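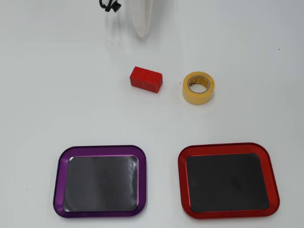 Brikholm to publish new collection on care, work and the household

24th August – Brikholm is to publish a new collection of essays on the philosophy of domestic labour next March. Unpaid Hours: Care, Work and the Household is edited by Florian Jacquet and brings together 26 contributors from philosophy, sociology and social history.

The book asks how unpaid care should be understood by theories of justice that were written with paid employment in mind. Its opening section deals with older arguments over wages for housework. Later chapters take up migrant care workers, disability and dependence, fatherhood, and the division of chores in same-sex households.

Four of the essays are translated into English for the first time. Most of the others began as papers given at the Claduncombe workshops on gender and social thought, and have been rewritten for the book.

"A lot of good work on care sits in journals that students outside philosophy never open," said Jacquet. "I wanted the arguments in one place, with the disagreements left in. Several of our authors reply to one another directly, and they do not always end up closer together."

The collection is the third title in the Toivonen Readers series, which is meant for final-year undergraduates and postgraduates. Each chapter has a short introduction and a list of further reading. A glossary is printed at the back.

Unpaid Hours will be available in paperback at £29 and in hardback at £50. An e-book will follow. Sterkov will handle distribution outside the United Kingdom – booksellers there should order through their usual Sterkov account.

Review copies and inspection copies for teaching staff can be requested from the Brikholm publicity office. Requests should give the name of the publication or course and a postal address.

ENDS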